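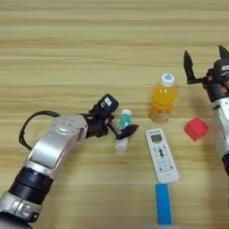
Lullness Evening Course in Household Order
Unit 3: The Small Things on the Table
Notes by Anika Esposito

Welcome back, everyone, and thank you for the messages after the closet unit. I read them all, even the very long one about the scarves. Tonight we come down in scale. Closets and pantries are big, satisfying jobs and people like to tell their friends about them, but most of us live day to day with a much smaller trouble, and that is the handful of odds and ends that settles in the middle of a table and stays there until somebody wants to eat.

I grew up with a table like that. My mother called it "the harbor," and it had a tape measure in it, always, and a tube of something for chapped hands, and usually a toy that belonged to one of my cousins. When company was coming the whole harbor went into a mixing bowl and the mixing bowl went on top of the refrigerator, and I would guess that a fair part of our evening arguments came out of that bowl. I'm telling you this so you know I have nothing against a cluttered table. I just want you to get your tape measure back.

What we mean by small things

For this unit, a small thing is anything you can pick up in one hand without thinking about it, and that isn't food, paper or clothing. Paper gets its own unit in February and I'd rather not start on it early (I tried that one year and we never got to the bathroom cabinets at all). Keys count. So do tubes, little bottles, remotes, batteries, dice, blocks, hair clips, and the cap of the pen you lost.

Please notice that size is the only thing these have in common. They come from different rooms, they're used by different people, and some are needed every day while others haven't been touched since spring. That's why the mixing bowl fails, and why the pretty tray fails too, although more slowly. A tray makes the pile look intended. I own three trays and I'm fond of them, so take this as a confession.

The first pass: spread, don't stack

Begin by spreading everything out until nothing is touching anything else. You want a bit of bare table between one item and the next. It feels like making a bigger mess, and students often stop at this point and start putting things away by reflex. Try to hold off. A heap reads as one problem, and while it's a heap you'll go for whatever is on top.

A plain surface helps a great deal. If you have a patterned cloth on, take it off first. A pale wooden table is lovely for this, and so is a bedsheet on the floor for those of you with bad lighting in the kitchen. Stand up while you do it, if you can. Looking straight down on small things is much easier on the mind than looking across at them, and anything long and thin, like a tube or a pencil, can hide very well behind something squat when you are sitting.

The second pass: ask where it works

Now pick up one item and ask where it gets used. I don't mean where it was found, or where there happens to be space. Say the answer out loud if you're alone, and under your breath if you aren't. Hand cream works by the sink. A block works wherever the other blocks are. If you can name the spot in a breath or so, put the item in the group for that room and go on to the next one.

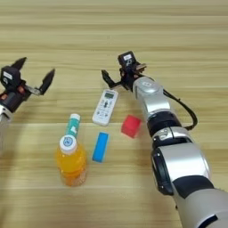

White remote with a small screen, on light wood. Where does yours work?

Remotes deserve a paragraph of their own, and the ones for air conditioners most of all. A television remote at least tends to circle the sofa. The air-conditioner remote is used hard for part of the year and hardly at all for the rest, so it never earns a steady place, and then on the first warm evening the whole household is on its knees looking under things. My suggestion is to keep it within an arm's reach of the unit itself, all year round, on a hook or in a shallow wall holder. I use an Isto holder at home, the plain one, but a strip of hook-and-loop tape does just as well. Check the batteries when you hang it up for the winter, and if you're going to leave it a long while, take them out and tape them to the back.

If the answer to "where does it work" is two places, choose the one where you'd be most annoyed to be without it. If the answer is "nowhere, really," set the thing to one side for the third pass.

The third pass: the leftovers

There will be leftovers, and I'd like you to be gentle with yourself about them. In my experience they fall into a few kinds. There are the parts of something else (caps, screws, the odd foot off a chair), there are things that belong to a person who doesn't live with you, and there are the nice little objects that have no job at all. Parts go in one lidded jar, labeled with the month. Other people's things go by the front door. The nice little objects are harder, and we spent most of last term's discussion on them, so I'm leaving plenty of time tonight.

A child's block is the usual case. One cube, a good bright red, and the set it came from long since given away. You can't build with it. You don't want to throw it out either, and every time you clear the table you meet it again and put it down a few inches from where it was.

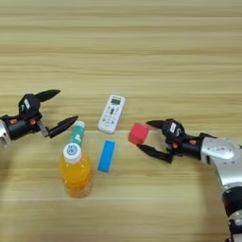
Adom Sarpong wrote back to me on this point and asked that it go in the notes: I think you are too quick to send the single pieces to the jar. We kept one block on the kitchen windowsill for years and it was the thing everybody reached for while they were on the phone. It had a job, it just wasn't the job it was sold for. I'd say give a piece like that one fixed spot and leave it be.

I've come around to his view, mostly. The fixed spot is the part I'd underline. A windowsill is fine, a shelf corner is fine, and the middle of the table is still not fine, Adom, if you're reading along. Where he and I differ is on how many such pieces a kitchen can hold. I'd stop at one for each person in the house. He says I haven't met his family.

Practice for the coming week

Choose one table. The one you eat at is best, but a desk or a bedside table will do. Do all three passes in one sitting, with the phone in another room, and then write down in your notebook which items came back over the following days and who brought them. Don't scold the person who brought them! We're only learning the traffic for now.

Anyone who wants to work with company is welcome in Room 2812 before class, where there's a long table and decent light. Bring your own small things in a bag. I'll have the label maker, and the Skjelbred jars for those who ordered them – if your name isn't on the sheet, see me, as I ordered a few over.

Reading: the Soranetti booklet, the chapter on kitchens, up to the part about drawer dividers. Skip the dividers themselves for now, we'll measure our drawers together and I don't want anyone buying the wrong depth.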